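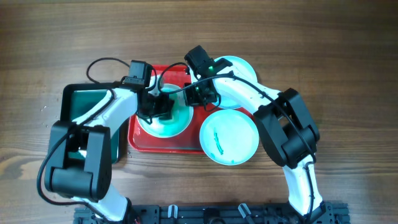
The wood table, mid-dishes. Green stuff in the white bowl.

June, a little after nine at night

Okay, so I told myself I'd write in here every day this month and then missed a whole string of them, so this is going to be a long one to make up for it.

The table! I have been putting off the table since we moved the rug. All day it had dishes in the middle of it, the white bowl and that dark tray and the rest, and I kept walking by with my coffee and thinking, after this cup. Then it was lunch. Then I had to call Chaturvedi's about the faucet part (they still don't have it, they said try again next week, I said that's what you said last time, and we were both very polite about it).

I do love that table, though. It's the brown grain that gets me, the way it runs straight across. I bought it off Dale Arsenault for 47 dollars when he was clearing out the house on Nalby Road, and he felt so bad about the wobble that he threw in a lamp. The wobble was one loose bolt. I still haven't told him. The lamp died in a month, so maybe we're even.

The green stuff in the bowl was supposed to be soup. Peas, the end of the spinach, half an onion, and way too much mint because the mint has taken over the whole back step and I can't keep up with it. I had some standing up at the counter before I poured the rest out and it wasn't bad! It needed salt. Mom would have put a ham bone in it and called it done. I want to try it again with less mint and some lemon, and maybe let the onions go longer, I always rush the onions.

Anyway, around four I finally did the dishes. Put the radio on, ran the water hot, did the bowl first and then the tray, which took forever. I used the Mirkitz soap my sister swears by and it smells like a dentist's office. I'm going to finish the bottle out of spite and then go back to the cheap one.

After that I got going and couldn't stop, you know how it is. Wiped the table down, always with the grain (Grandma's rule, no idea if it matters), and then rubbed some oil in with an old T-shirt. There's a pale ring near one corner from somebody's mug, probably mine, and I went over it twice and it's still there. Fine. It can stay.

Then I moved on to the drawer with the dish towels and found the Prodia warranty card for the old toaster, the one we gave away two apartments ago, plus a birthday card I never mailed. To Dale! From last year! I'm going to mail it anyway. He'll get a kick out of it.

Money stuff so I don't forget: gas bill is paid, 563 is what's left in the kitchen envelope, and the faucet has to come out of that. So no new bowls, even though I keep looking at the blue ones.

Tomorrow: stamps, lemons, call about the faucet AGAIN, cut back the mint before it gets in the door. Maybe give some to next door if they're home.

My hands still smell like the dentist. Going to bed.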